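Last updated: Monday, 7:40 pm

1/ I moved from Rornia to Brurbridge in December and I want to write down what I learned about renting a flat here, because I made every mistake and maybe one of you is packing a suitcase now. It will be a long thread, sorry.

2/ First mistake. I looked only at the rent. My flat was 1085 a month and I thought, good, I can pay this. I did not ask if the heating was in that price. It was not. Ask about heating, water, internet and the laundry in the basement, and ask for the answer in an email.

3/ The email is important. My first landlord was a friendly man and we agreed on many things in the kitchen. Later he remembered the kitchen differently from me. I don't think he was lying. We had both heard what we wanted to hear.

4/ Second mistake. I signed the lease on the same evening I saw the flat. There were other people waiting on the stairs and I felt the pressure in my stomach. Please take the paper home for one night. If they don't allow you one night, I would look for another place.

5/ Words I did not know, and I had studied English for years: sublet, arrears, fixed term, notice period, "wear and tear". The last one is my favourite. It means the carpet is allowed to get old while you live on it.

6/ See the flat in daylight if you can. I saw mine at night and thought the bedroom had a nice dark colour. It was damp. The whole corner behind the wardrobe was damp, and I had to move my bed to the living room until spring.

7/ Open every tap. Flush the toilet. Put your phone charger into each socket. I was embarrassed to do this in front of the agent, but she told me that she does the same when she rents for herself.

8/ On the day you get the keys, photograph everything before you bring in one single box. Inside the oven, the window frames, the scratches on the floor, the bottom of the doors. I took a few photos only of the nice things, to send to my mother. They were no help later.

9/ About the neighbours. In Rornia you knock and bring something sweet. I did it here too and the woman across the hall looked quite worried, but she took the cake. Now she keeps my parcels. So I still recommend cake.

10/ Flatmates. My friend Benjamín Ledesma shared with me for the second half of the lease. We are good friends and we still wrote a list on the fridge: who pays which bill, who buys the toilet paper, what time the music stops. We argued about the list for one evening and after that about almost nothing.

11/ He cooks with so much garlic that I now like it. This is not advice, I only wanted to say it.

12/ Proof of income. The agency wanted a letter from my employer, plus payslips, and I had just started so I had only one. A short letter with the start date, the salary and a phone number was enough for them. Ask your manager in the first week, before you need it.

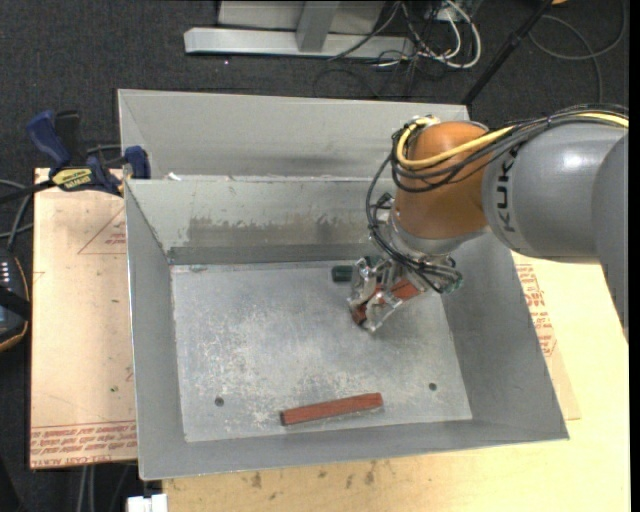
13/ Distance to work. I chose the flat because the map said it was near. The map did not know about the hill, or that the bus stops running early. Try the trip once at the hour when you will really make it, in both directions.

14/ The Zurer market, behind the library, is where I bought nearly all my furniture. Second-hand table, 2 chairs, a lamp with a green shade. The chairs are not the same height. If you visit me you will get the higher one.

15/ Don't buy the big things in the first week. I bought a bookcase and it did not go around the corner of the stairs. We measured the wall very carefully and we never measured the stairs.

16/ Giving notice. Mine was 2 months, in writing, counted from the first day of the next month. I sent my letter a little too late in the month and it cost me almost one extra month of rent. Read this line of your lease twice and put the date in your calendar.

17/ Getting the deposit back. I cleaned for a whole weekend. The agent looked behind the fridge, where I had not cleaned. She let me do it while she waited, and I am still grateful to her.

18/ My new place is on Henríquez Street, on the third floor, with heating included and a bedroom that is dry in all its corners. I checked them with my hand, with the wardrobe pulled out.

19/ It took me 6 viewings to find it. By the last one I was asking all my questions from a paper, and I did not feel shy any more. If anyone wants the list of questions, write to me and I will send it. I have it in English and in Spanish, and the Spanish one has fewer errors.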